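Home | News | Press releases | Campaigns | Contact us

PRESS RELEASE

Weleck Tenants' Forum questions 'home from home' claims for shared lounges

22nd March

The Weleck Tenants' Forum has today published its response to Jodero's plan to replace private living rooms with shared lounges in its next 8 buildings. The forum does not believe the case has been made, and is asking the council to hold off on planning consent until it has been.

Jodero, which lets rooms to students and young workers across Weleck, says its tenants are happier when they spend their evenings together. It bases this on a survey which it says drew 1,976 replies. The forum asked for the questions in October and was sent a summary two pages long. The summary does not say how many people were asked, what they were asked, or whether any of them had a living room of their own to compare with.

"We have nothing against a nice sofa," the forum said. "We would like to know why a nice sofa downstairs means a smaller flat upstairs at the same rent."

Under the plans for the former Hnatiuk mill, each flat would lose its living room and keep a bedroom, a shower and a kitchen counter. Tenants would have the use of two lounges on the ground floor. Jodero's brochure calls this 'generous shared living'. The forum has measured the drawings and finds that the lounges give back less than half of the floor space taken out of the flats.

The brochure also promises that the lounges will be 'curated'. The forum asked what this meant and was told that it referred to the furniture.

There are practical points too. The drawings show no door between the larger lounge and the bin store corridor. Opening hours are left to 'house rules', which have not been written. Lounges may be closed for private hire, though the brochure does not say how often, or who keeps the money. Tenants at Zurel Court, where a similar lounge opened two years ago, have told the forum that they are fond of the room and still want somewhere to shut a door and ring their mum.

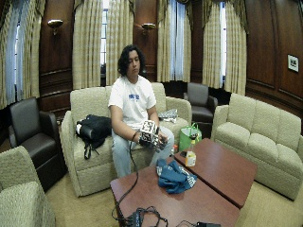
Page last updated: 22nd March

Wood panelling and soft seating are pleasant things, and people will settle down with a bag beside them wherever there is room to sit. The forum does not accept that this proves they would give up a room of their own to do it.

The forum is asking Jodero to publish its full survey, put the house rules in writing before any flat is let, and lower rents where a living room has been taken out. It has had no reply on the third point.

Copies of the response can be had from the forum's office in Weleck or by post on request.

ENDS

Shares: 2 | Comments: 8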